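Nalthorpe Residents' Association
Minutes of the ordinary meeting held on Jul 13, 2018 in the small room, Tustwood Hall

Chair: Karla Mendoza
Minutes: Austra Lūse
Present: as signed in the attendance book

1. Apologies
Received from the Mill Lane representative and from the parish clerk.

2. Minutes of the last meeting
Agreed as a true record with one change. Under item 6, "north gate" should read "north path". Signed by the Chair.

3. Matters arising
The broken drain cover outside the chemist has been replaced. The loose kerb next to it has not. Austra has written to the council again and was given a new reference, ending 2064, as the old one had been closed when the cover was done. She will ask for the two jobs to be kept apart from now on.

The dog bin by the allotments is still being emptied only once a week. Karla said the contract allows for two visits in the summer months and she will take this up with the council's parks office.

The spare key to the noticeboard has been found and is back on its hook.

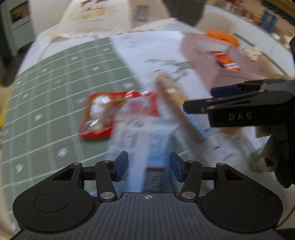
4. Bus service
The meeting spent most of its time on this. Carrillo has put up notices saying that the 19 will no longer run by way of Church Hill from the end of August. Passengers will be asked to use the stop on Station Road. Members felt this was too far for people coming from the bungalows, and the pavement is narrow on the bend.

Karla had spoken to the company by telephone. She was told that the change is meant to make the timetable more reliable, and that parked cars on Church Hill are the main cause of late running. A member who lives on the hill did not accept this and said the buses were just as late on evenings when the road was clear. Another member said the parking was bad at school times and that it would be fair to say so in any letter.

It was suggested that the 19 might keep to Church Hill between the morning and afternoon school runs, when most of the older passengers travel. There was general support for this.

Agreed: Karla to write to Carrillo asking for the daytime service to stay as it is, with a copy to the ward councillor. Austra to put a petition sheet in the library and the post office. Residents who use the stop are asked to write in themselves as well — a short letter giving the times they travel would be the most useful thing.

5. Footpath behind the school
The path is overgrown on the field side and prams are having to turn back. The council says the hedge belongs to the landowner. The landowner's agent, Privovo, says the council cut it until a few years ago and should carry on. Austra has asked both for a copy of whatever agreement they are relying on. Nothing had come by the time of the meeting.

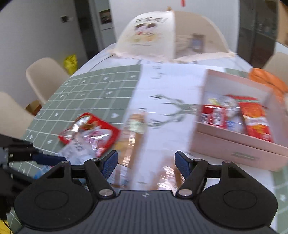

A member offered to clip back the worst of the brambles at the stile. It was agreed to wait for a reply first, as there may be birds nesting and the Association's insurance does not cover hedge work. The item will come back to the next meeting.

6. Money
The balance was read out and accepted. A payment of £50 for printing the summer newsletter was approved. The newsletter will go out with the bus petition folded inside, provided the wording is ready in time.

7. Summer lunch
To be held on the green in August as before, with the hall booked in case of rain. Tables can be borrowed from the school if they are collected the day before. Karla asked for someone else to look after the tea urn this year. No offers were made and the question was left open.

8. Any other business
The street light at the corner of Tanner's Row is staying on all day. Reported.

A resident asked whether the bench by the pond could be moved into the shade. The bench was a gift, so the family will be asked before anything is done — Austra to write.

9. Next meeting
Same room, on a date in August to be put on the noticeboard. Items for the agenda to Austra a week beforehand, please.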